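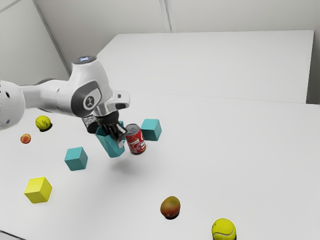 Figure 3. Simulated sorting cell, with a teal cube in the gripper beside a soda can.

4.2 What the packers did with their hands

I went into the Jaunzems packing hall thinking I'd be writing about speed, and I came out with a notebook full of remarks about hands (mine included, which were cold the whole time). Before the arm was put on the line, everyone on the mixed-goods table got to try the simulated cell on a laptop in the break room. We ran 71 of these sittings in March, and I sat in on nearly all of them. Fruit, balls, cans and blocks share one white table, and the packer decides what the arm should go for next.

Delia Mocanu had been on that table for years and she was blunt with me. "I don't look at the thing I'm picking up, I look at the one next to it." I wrote that down twice! In Figure 3 the can stands almost against the held cube, and that kind of spot is where she'd hit pause and start talking. Tarmo Kairys never paused at all. He wanted to see how the arm would cope, and he told me so, at length, over soup.
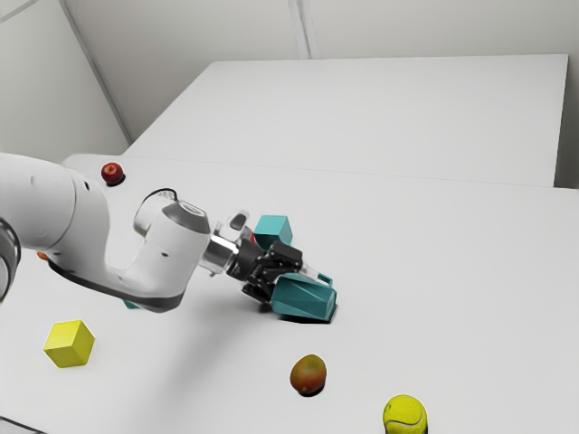
Vol. 12, No. 2, p. 147

The odd-shaped pieces got people talking more than the cubes did. With a wedge in the fingers, low over the table, several packers leaned in toward the laptop as if they could steady it themselves. Rasa Zariņš called this "babysitting," and the word stuck (I use it as a code in Section 5). She meant the new part of her shift, the watching, and she found it more tiring than lifting. Her supervisor had it down as rest time on the rota, and the two of them were still arguing about that when I left.

Pay came up too, of course. The hall moves 3000 items on a normal shift, and the old bonus was tied to each packer's own count. Once the arm does the picking, whose count is it? Kaja Lepik and I asked this in every interview and got a different answer from nearly every person, so we coded the replies separately and compared our lists afterward.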